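Open Day at Predham, Undbridge

The bus to Undbridge takes 37 minutes and lets you out beside a closed carpet store, so my expectations were low by the time I reached Predham. They take in old office computers, wipe them, fix what can be fixed and sell them on. Once a year, in December, they open the doors and put out cookies.

Doors were at 10. At 10:20 we were still in the lobby, admiring a beige monitor in a glass case and waiting for the name tags. Mine said Georgiou. I am not Georgiou, but he had a better parking space on the list, so I kept it.

Leonardo Pace led the tour and began with the warehouse, where 611 desktops sat shrink-wrapped on pallets, most of them from one insurance company. He told us that office workers leave things behind in them: sticky notes, mainly, and once a birthday card under a side panel. The card had been signed by everyone in accounts payable. It is now on the break room wall, where it gets more visitors than I do.

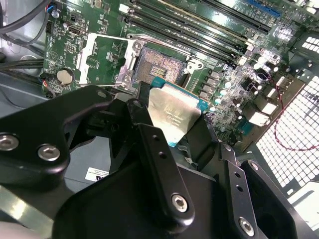

Processor and empty socket, green motherboard.

The talk on data wiping ran long. A man in the second row wanted to know if a drill was good enough, and then which drill. Pace answered with real patience, then answered the follow-up about magnets, and by the end I had missed the first round of cookies.

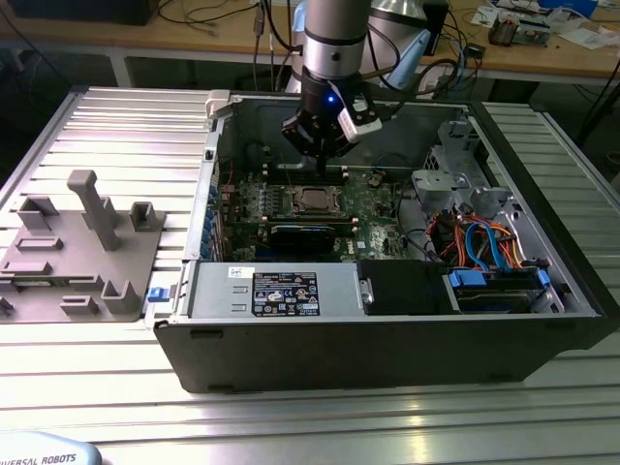

Desktop tower on its side, side panel off.

Prices were the part everyone had come for. A cleaned-up desktop with a keyboard goes for $200, and the keyboard is whichever one is on top of the pile. I asked about a warranty and was given a leaflet with a very small paragraph on it. The old workstations cost more and, I was told, warm a small room nicely.

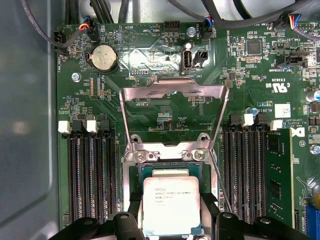 Tín Phí, reading a draft of this, objected that $200 is too much for an office desktop with a used keyboard, and that the carpet store reopened last month.

I bought one anyway. It is heavier than it looked on the pallet, and the bus back was standing room only.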